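About Bruren

Who we are

Bruren is a contract assembly and repair shop. We put together small electrical and mechanical products for other companies, and we service the hand tools and test gear that go with them. We started with two benches and a drill press in a rented unit. Today there are 15 of us on the floor, plus the front office, and we work one shift, Monday through Friday.

Most of our orders are small. A customer may need forty of something this month and none the next. That kind of work has always been done by hand, and a lot of it still is. Over the last few years we have brought automation into parts of the shop, and customers, job applicants and neighbors ask us about it often enough that we decided to give it space on this page.

What we make and fix

Our main product lines are junction boxes, control panels for pumps and fans, and replacement handles and housings for older equipment. The repair side takes in torque drivers, crimpers, meters and power supplies. We also do kitting, where we pack the right tools and parts into a tray so that someone at another site can do a job without hunting for anything.

Kitting is the work that pushed us toward robots. It means lifting, turning and placing the same few items for hours. People got sore wrists from it, and they got bored and then made mistakes. For a long time we handled this by rotating everyone through the kitting bench on Tuesday mornings, and no one looked forward to Tuesday.

How automation came in

The first machine was a labeler. Then came Trirkar, our name for the parts tracking system that prints pick lists and keeps count of what is on the shelves. Trirkar has no arms or motors and it probably changed our days more than anything since. Before it, one person spent most of each afternoon walking the aisles with a clipboard. That person now runs receiving.

The two-arm cell came after that. We call it Purves. It is where we work out how a tool or part should be handled before the task goes anywhere near a paying order. We use ordinary bins and ordinary hand tools for this, the same kinds that are on our benches, so that what we learn carries over.

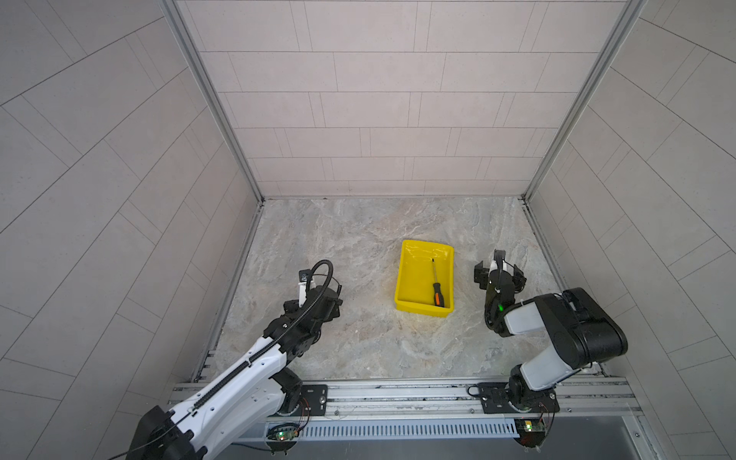
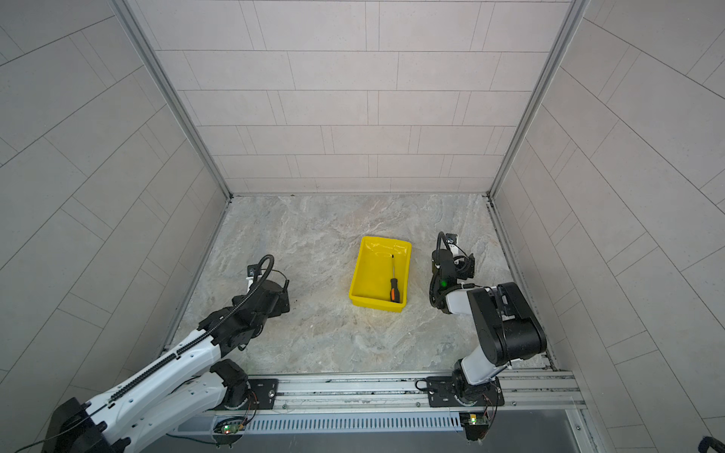

Purves with a screwdriver in the yellow tray, one arm to each side.

What changed for the people here

No one was let go when the cell was put in. We said that in writing before we ordered it, and we have kept to it. Jobs did change, though, and some of them changed a lot.

Two people who used to assemble full time now split their week between the bench and the cell. They set up tasks, watch the runs, clear jams and write down what went wrong. Neither had a technical degree. We paid for the training and it was done on the clock. Both moved up a pay grade when they finished.

Everyone else was shown how to stop the arms safely and who to call. That takes a morning, and new hires get it in their first week. You do not have to work with Purves if you don't want to. Several of our longest-serving assemblers have told us they would sooner stay at the bench, and we have plenty of bench work for them.

Some things got harder. Parts have to be put back in the right bin, every time. A person will notice a driver that has been left in the wrong tray and move it without thinking, while an automated task may just stop. There were complaints about this at first, and some of them were fair. We relabeled the shelves and got rid of a few bins that looked too much alike, and that helped.

Progress is slower than people expect when they hear the word robot. Picking up a screwdriver by the handle and setting it down facing the right way is a simple job for a hand. It takes a good deal of setup for a gripper. We would like visitors to know this before they come, especially the ones who are worried about their own jobs.

What we don't automate

Final inspection is done by people. So is anything with loose wire, anything that comes in for repair, and all first-time orders. We also don't use the cell, or any other system, to time or rank our workers. Trirkar records parts and orders. It does not record who picked them or how fast.

The Wenus program

Wenus is our paid training track. It lasts 13 weeks and covers bench assembly, soldering, reading drawings, basic electrical safety and time at the cell. It is open to current employees first and then to people from outside. You need to be 18 or older and able to read a tape measure. We will teach the rest. The next group starts in September, and the application form is at the front desk.

Working with us

If you are a customer with a small run or a kitting job, call the office and tell us what is in the kit and how many you need. Send a sample if you can. We will tell you whether it will be built by hand or partly by machine -- the inspection is the same either way.

If you are looking for work, stop in any weekday between 8 and 3. Ask to see the floor.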